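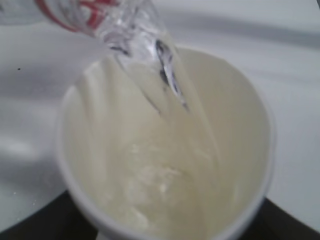 Pouring water, bench by bench

The workshop at Stesimholm is a rented unit shared by a dozen or so members, most of whom make furniture. At the far end is a pair of arms called Drudo, built over two winters by a retired instrument fitter who asked that his name be left out. "It belongs to the bench," he says. "Put the bench in."

He started with pick and place and got bored with it. Pouring was the first task that gave him trouble worth having. One arm holds the cup, the other tips the bottle, and the two run from the same clock.

"People think the bottle is the difficult arm," he says. "The cup arm does half the work. If it sags by a few millimetres as the weight goes up, the stream lands on the rim and you are mopping."

The joints are driven by geared motors from Clemico, bought as surplus. He rates them fairly well, with one complaint: the backlash in the wrist got worse over the first year and had to be taken up with shims. The control board is his own, on its third layout. The loop runs at 1,000 cycles a second, which he admits is more than the job needs.

"I had 900 at first and a beat in the current reading that I could hear. I moved it up and the beat went. I never found out why, and I don't like that."

The fingers are black and plain. He tried sprung ones in February and took them off again after eight days. A thin-walled bottle gives under the grip, and with sprung fingers he could not tell how much of the movement was bottle and how much was spring. With stiff fingers the bottle is the only soft thing in the chain, and its softness can be measured.

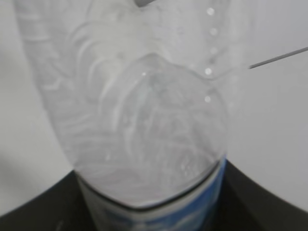 Bottle held between the fingers, seen from the wrist camera.

The wrist cameras are small and fixed in focus, so anything held close comes out soft. He is untroubled by this. Clear water in front of clear plastic gives a camera very little to go on, and he gave up trying to find the water level by eye. The pour is stopped by weight, read from the motor current on the cup arm. The pictures are kept for working out afterwards what went wrong.

"Glare is the main one. The plastic throws light all over the place and the edge finder takes every streak for the side of the bottle. I look for the label now. A block of colour is easier."

Asked how often it spills, he fetches a notebook. The last full session was 12 pours with the same cup, and two of them put water on the table. Both were at the start, when the bottle was nearly full and the flow came in gulps. He now tips more slowly until the first air has gone in, then speeds up.

There is a drip tray under the power supply and a cut-off switch on a long lead. The other members of Westerberg, the club that holds the lease, asked for both before any water came into the unit. He thinks that was reasonable – he would have asked for the same.

The next job is a different cup, narrower and taller. He expects to redo the weight table and possibly the wrist shims as well. After that he wants to try the pour with the arms swapped over, if the left wrist will stand it.

"It's stiffer on that side," he says. "I haven't had it apart yet."

Posted 4/29/24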